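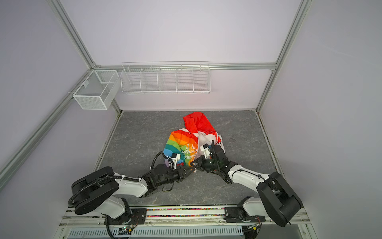
Playtesters Wanted: Gramard, a Side-Scrolling Platform Game

Indirthorpe Interactive invites applications from members of the public to take part in playtesting for Gramard, a two-dimensional platform game now in its second year of development. Sessions will be held at the Ho Street studio throughout July.

Who may apply

Applicants must be 15 or older. Those under 18 must provide written consent from a parent or guardian. Experience with platform games is welcome but not required. Current employees of game publishers are not eligible.
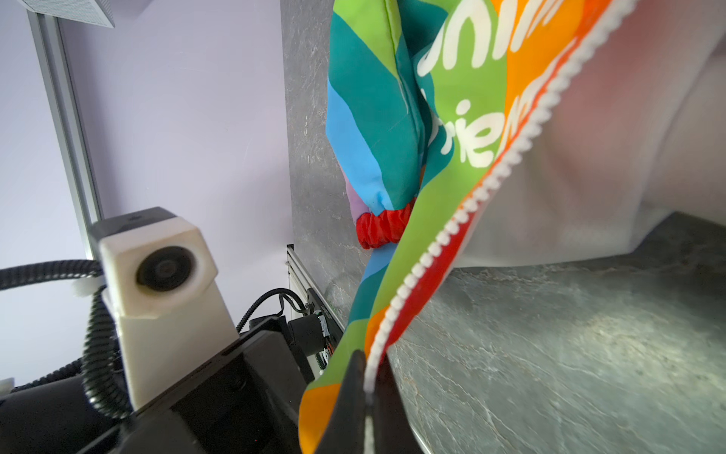
Gramard contains six worlds, and each participant will be assigned two of them. After play, participants will complete a short questionnaire on difficulty, checkpoint placement and controls. One part of the questionnaire concerns color. The second world uses a palette much like that of the striped top with the white zipper, with teal, lime green, orange and red set side by side, and the studio wishes to learn whether players can pick out hazards against it. Applicants with any form of color blindness are especially encouraged to apply.

Terms of participation

Each session lasts three hours, including a break. Participants will receive a gift card and a download code for the finished game. A confidentiality agreement must be signed before play begins. Recording devices are not permitted in the test room.

How to apply

Complete the form on the Jamier portal and select study 507. The studio received over 700 applications for its previous study and can reply only to those selected. Questions may be directed to Oi-ling Kan, Playtest Coordinator, through the same portal.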